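3.2 Der Beistelltisch als Ablagefläche

In der Literatur zum häuslichen Ordnen gilt der kleine Beistelltisch gern als »neutrale« Zwischenstation. Aksoy und Bozkurt behaupten sogar, die Form der Platte habe auf das Abstellen leichter Gegenstände keinen nennenswerten Einfluss. Wir halten das für voreilig. Die dort ausgewerteten 44 Vorgänge stammen ausschließlich von rechteckigen Tischen mit matter Oberfläche, und von diesen auf runde Platten zu schließen, ist eine Annahme und kein Befund.

Für den vorliegenden Abschnitt wurden deshalb 88 Vorgänge an runden Tischen herangezogen. Kodiert haben Işık und Karaca getrennt voneinander; in neun Fällen kamen sie zu verschiedenen Urteilen, und zwar fast immer bei der Frage, wann ein Gegenstand überhaupt »am Tisch« ist. Der Rand bereitet die größten Schwierigkeiten. Ein schmaler goldfarbener Reif um eine durchsichtige Fläche, durch die man den Boden und das Gestell erkennt, bietet von oben gesehen wenig Anhalt dafür, wo die nutzbare Fläche anfängt. Liegt darauf noch eine große beige Scheibe, so bleibt strittig, ob diese als Teil des Tisches oder als eigener Gegenstand zu zählen ist. Wir haben sie als eigenen Gegenstand gezählt, ohne davon restlos überzeugt zu sein (Abb. 2).

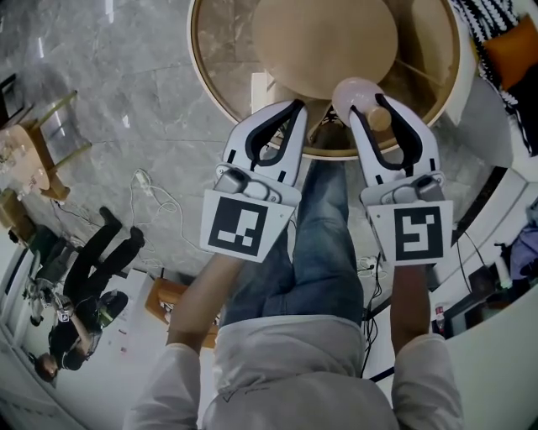
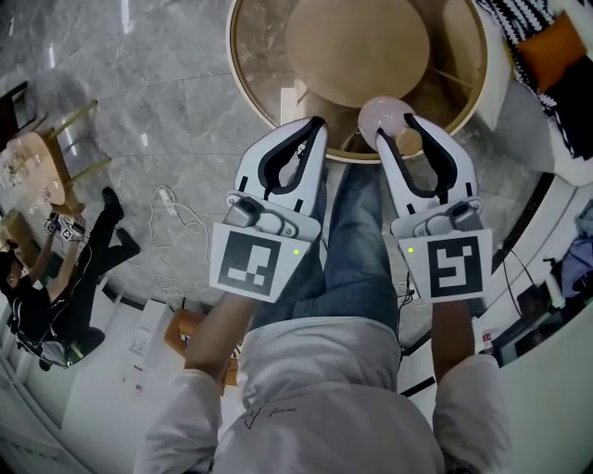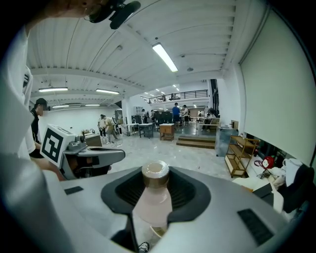 Abb. 2: Blassrosa Gegenstand im Greifer. Erstes und zweites Bild: am Rand des runden Tisches, Blick von oben. Drittes Bild: Blick vom Greifer in die Halle, Verschluss nach oben.

Auch die Benennung des Gegenstands ist weniger sicher, als eine Tabelle mit sauberen Kategorien glauben macht. Im dritten Bild von Abb. 2 ist eine Kunststoffflasche mit goldbraunem Verschluss gut zu erkennen. Im zweiten wirkt das Gehaltene annähernd kugelförmig, im ersten könnte man es ebenso gut für eine kleine Lampe halten. Wer nur aus der Draufsicht kodiert, vergibt also womöglich eine falsche Klasse. Başaran schlägt vor, solche Fälle auszuschließen. Das würde die Übereinstimmung der Kodierer zweifellos erhöhen, allerdings um den Preis, dass gerade die schwierigen Vorgänge verschwinden.

Ähnlich zurückhaltend beurteilen wir den Einfluss der Umgebung. Eine offene Halle mit Regalwagen, Bürostühlen und mehreren Personen im Hintergrund ist kein Wohnzimmer, und es bleibt offen, ob sich jemand dort beim Abstellen ebenso verhält wie zu Hause. Die verbreitete Gleichsetzung beider Umgebungen ist unseres Wissens nie geprüft worden. Unsere Daten erlauben die Prüfung ebenfalls nicht; die Werte in Tabelle 2 gelten daher nur für den Aufbau, unter dem sie entstanden sind.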